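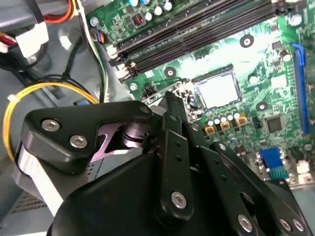 1. Introduction

This report presents the work carried out by Teresa Abreu and Tiago Bastos for the second-year project module in Music Business and Promotion at Stodmont College. The project examined how a small independent label plans the release of a debut EP with a limited budget, and whether regional radio still affects attendance at live shows. The label, Urneck, agreed to let us follow the campaign for the four-piece band Flutum from the first planning meeting to the final date of a short tour in May.

2. Background

Urneck releases between three and five records a year, mostly guitar music, on cassette and 12-inch vinyl. It has no full-time press officer. Promotion is handled by the founder and, for larger releases, by a freelance publicist. Flutum had self-released two singles before signing and had played mainly within an hour's drive of Stodmont.

The EP was pressed in an edition of 400 copies. The label's stated aim was to sell half of these by the end of the tour and to hold the rest for mail order and stores.

3. Method

We used three sources of information. The first was the label's own mailing record, which listed every station, blog, and print title contacted. The second was ticket data supplied by the venues after each show. The third was a short paper survey handed out at the door, asking how the respondent had first heard of the band.

A total of 596 contacts received the lead single by email. Physical promotional copies went only to radio presenters who had asked for one. Teresa Abreu kept the contact log and coded the replies. Tiago Bastos ran the survey and attended all 4 shows.

4. Results

4.1 Press and radio

Replies to the first mailing were slow. Most coverage came after the second email, which included a live session recorded at Biswas, the rehearsal studio used by the band. Several presenters chose a track from this session over the single itself. Student stations responded more often than community stations, although community stations tended to play the record more than once.

4.2 Live attendance

Paid attendance across the tour came to 573. The home show was the largest by a clear margin. The weakest night was the second, where the venue had changed the door time from 8 p.m. to 7 p.m. and the posters had not been corrected.

4.3 Survey

Friends were the most common answer in every town. Radio came second in the two towns where a local station had aired the session - in the other two it was hardly mentioned.

5. Discussion

The results suggest that radio play has some effect on attendance when it is local and close to the date of the show. We cannot separate this from other factors, such as the choice of support act, and the survey was completed only by people willing to stop at the door. Respondents could also give just one answer, and several wrote two.

The label considered the session recording to be the best use of its budget. We agree, but note that the band paid for the studio time and that this cost does not appear in the campaign accounts.

6. Recommendations

Future campaigns should have live material ready before the first mailing. Door times should be confirmed with each venue in the week the posters are printed. A later study should allow more than one answer to the survey question and should record vinyl sales by night, as the merchandise sheets we received gave tour totals only.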